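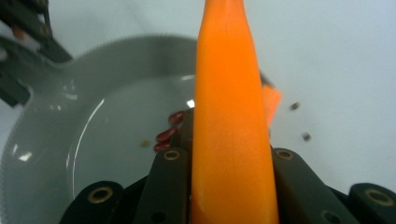 Re: pick cells on the veg prep line, what happens to the hand sorters?

mullock_77
Danstead site runs 2 Katiyar cells on carrots and beans. Rated 359 picks an hour each. Carrots are fine, the taper gives the fingers something to centre on. Beans are the bottleneck. Glossy, small, they roll.

prepline_vic
Rated by whom? Ours does 200 on mixed product. The sorters now clear faults and restock bowls. Same pay grade, more standing about, more blame when it stops.

mullock_77
Rated on whole carrots only, fair point. But wrist complaints dropped at our end.

tallowgate
Disagree that it's the same job, Vic. Fault clearing is a skilled task and should be classified that way. Flolta reclassified theirs in January.

prepline_vic
Flolta also cut the afternoon shift.

tallowgate
They did. Separate issue from the grading.

mullock_77
Does anyone have the wording of the new classification? Ours is up for review.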